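**Ticket 1435 - Label printer drops jobs after the first page**

Opened by: Davoud Daneshvar, Rollthorpe front office
Assigned to: Helge Rønning
Opened: January 15, 2026
Priority: normal
Related: 1411 (closed)

**Reported problem**

When the office sends a batch of address labels to the Cuden printer, the first page prints and the rest of the job disappears from the queue. No error on the printer panel. Single-page jobs are fine. Davoud says it happens from both front desk computers but he has not tried the one in the mail room.

**Log**

Helge: Restarted the print spooler on both front desk computers. Sent a four-page test. Page one printed, then the queue emptied. Same result from the mail room, so I am leaving the desktops alone for now.

Helge: Checked 1411, which was Victor's ticket from November. That one was a paper size mismatch and the printer stopped with a message. No message this time. Paper size is set correctly in the tray menu and in the driver.

Helge: Printed a plain text file, six pages, no labels. All six came out. Printed the label file as a PDF and sent that - also complete. The fault only shows up when the job comes straight from the Eklund mailing program. 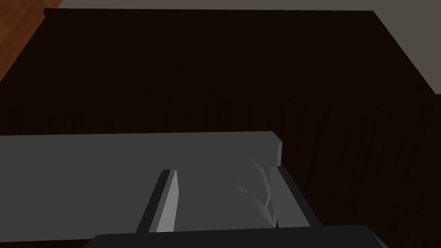
Victor: Eklund was updated last week. The update put the job timeout back to its default of 200 milliseconds. We had it set higher before, but I don't have a note of the old value. It is under Output, then Advanced, and you need the admin login to see it.

Helge: Found it. Changed the timeout to five seconds on the mail room computer only. Four-page label job printed in full. Ran it three more times, all complete.

Helge: Made the same change on both front desk computers. Davoud is sending the real batch now, 382 labels.

Davoud: All printed. One sheet was crooked but that was how I loaded it. Fine to use.

**Cause**

Timeout setting reset by the Eklund update.

**Still open**

- Victor to ask Eklund support if the setting can be kept through updates
- Add the timeout value to the setup sheet (Helge)
- Gøran's laptop has not been checked, he is back next week

Status: waiting on vendor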